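The long goodbye to the kitchen junk drawer

Every home I have ever loved has had one, and mine, I'm afraid, had 4.

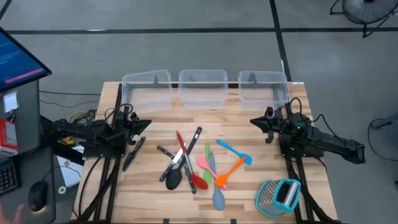 Clear plastic bins lined up along the back of a wooden table.

I moved to Skistness in November with 18 boxes and a firm promise to myself that I'd sort as I unpacked. Well! By teatime I was sitting on the floor with a tin of foreign coins, a bicycle key and the warranty for a toaster we gave away when my daughter was eight, and I hadn't the heart to part with any of it.

It was my neighbour Sang-wook Heo who set me right. He spent years clearing houses over in Ostby, and he believes you should never start with the sentimental things. Start with batteries, he told me, then string, then pens (try every one on the back of an envelope). Letters come last, in daylight, after a proper lunch.

I have followed his advice, more or less, and the second drawer now shuts. The toaster warranty is still in it, mind you, under the birthday candles.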